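Gosling Landing Register - README

Print this page | E-mail this page

Version 2, last changed 2023-04-13

What the data is

The Gosling Landing Register is a transcription of two handwritten books kept at the harbor of Gosling, on the coast of Matia, in the second half of the eighteenth century. The harbor master wrote down each ship that came in to take water, meat, or firewood, and sometimes also what it left behind. The books cover the last years of the trading company and the first years of the military government that followed it. Between them there is a gap of some months. I do not know if a third book existed.

The transcription has 1,872 entries. Each entry is one landing, so a ship that came back in the next season has a new entry and a new number.

Files

landings.csv - the main table, one row for each landing
ships.csv - my attempt to group the different spellings of the same ship
places.csv - old place names with the modern name, where I could find it
notes.txt - longer remarks from the margins, in the original spelling and in English

All files are UTF-8 with comma as the separator. In the first version the separator was a semicolon, and some readers had trouble opening the table. If you still have an old script, please check this first.

Fields in landings.csv

The table has 11 fields:

entry_id - number given by me, not in the book
book - A or B
page - page in the book, counted from the first written page
date_in - day of arrival, as written
date_norm - the same day in year-month-day form
ship_as_written - name of the ship with the original spelling
master - the master of the ship, if given
from_place - last port, as written
goods_taken - what the ship took on board
payment - money, goods, or credit, as written
certainty - high, medium, or low

The field "certainty" is about my reading of the handwriting. It says nothing about the truth of the entry. A harbor master could write a wrong port very clearly, and then it is marked "high".

How the transcription was made

I worked from microfilm prints that are kept in the reading room at Vernmont. The original books are too weak to be handled, and I have seen only the outside of them. Book A is in one hand from start to end. Book B is in at least three hands, and the second one is very difficult. This clerk did not close his letters, so "a" and "u" look the same, and he shortened almost every word after the first page.

I typed each page once, left it for a week or more, and then typed it again without looking at the first result. Where the two versions were different, I went back to the print. Most differences were in the payments. The clerks used a small raised mark for half a coin, and on the film this mark can look like dust.
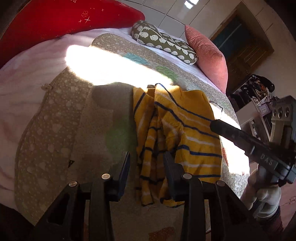

For the place names I used an older printed list of the Matian coast, which is useful but not complete. When a name in the register is not on this list, the modern name in places.csv is empty. I prefer an empty cell to a guess. There are 112 such names. Many of them are probably small farms or landing beaches that had a name only among the sailors.

Dates

The company clerks and the military clerks did not start the year in the same month. In Book A the new year begins in January. In the first part of Book B it begins in July, which was the start of the accounting year, and later the clerks return to January without saying so. The field date_norm corrects this, but around the change there are entries where both readings are possible. They have "low" in the field "certainty" even if the writing is easy to read. I know that this mixes two kinds of doubt in one field, and in the next version I would like to separate them.

Please do not sort on date_in. It is text, and it will give you nonsense.

What is missing

Small fishing boats are not in the register, and neither are the boats of the company itself when they moved between Gosling and the inner bay. The people who carried the water and drove the cattle to the beach are almost never written down. In a few margins there is a payment "to the people of the hill" or a similar phrase, and from this we can understand that the meat trade depended on herders living behind the town. The register gives none of their names. Anyone who uses this table to write about the trade should remember that it shows the view from one desk.

Two leaves at the end of Book A were damaged before filming. I transcribed the words that remain and put three dots for the rest.

Some words in the margins are insulting to local people and to sailors from other countries. I left them in the original spelling in notes.txt. In the English text I translated them with a more neutral word and put a star after it.

Using the data

You can use and change the files freely for teaching and research. Please name the register and the version. The files are hosted at Netix, and older versions stay in the same folder.

If you count ships, use ships.csv and not the names in the main table. One brig appears there with seven spellings. But please look at the groups before you trust them - two ships with the same name and different masters could easily be one ship with a new master, and I had to decide such cases by the ports only.

Corrections are welcome. Send the entry_id and your reading. A short reason helps me, for example another entry in the same hand where the letter is clear.

Known problems

- In Book B the word for "barrel" and the word for "bundle" have the same short form. I wrote "barrel" with water and meat, and "bundle" with firewood.
- Some masters have only a first name. I did not add the family name from other sources.
- The page numbers of Book B jump back once. The binder put a section in the wrong place, and I kept the order of the binding.

Print this page | E-mail this page

Reader comments

coastreader: Thank you for the comma version, it opens without trouble now. Is there any plan to add the tonnage of the ships? I looked for it in the fields and did not see it.

Reply from the author: The clerks did not write tonnage, only the number of masts in a few places. You will find these in notes.txt.

old_ledgers: I think the raised mark in the payments is sometimes a third and not a half. In the customs papers I work with, the half has a small tail. Could you check the early pages of Book B?

Reply from the author: I will look at this on my next visit to Vernmont. If you can send me a drawing of the tail, it would help very much.

h_teacher: Used the first part of Book A with my class. They liked the goods column best, and we had a long discussion about why one ship took so much vinegar.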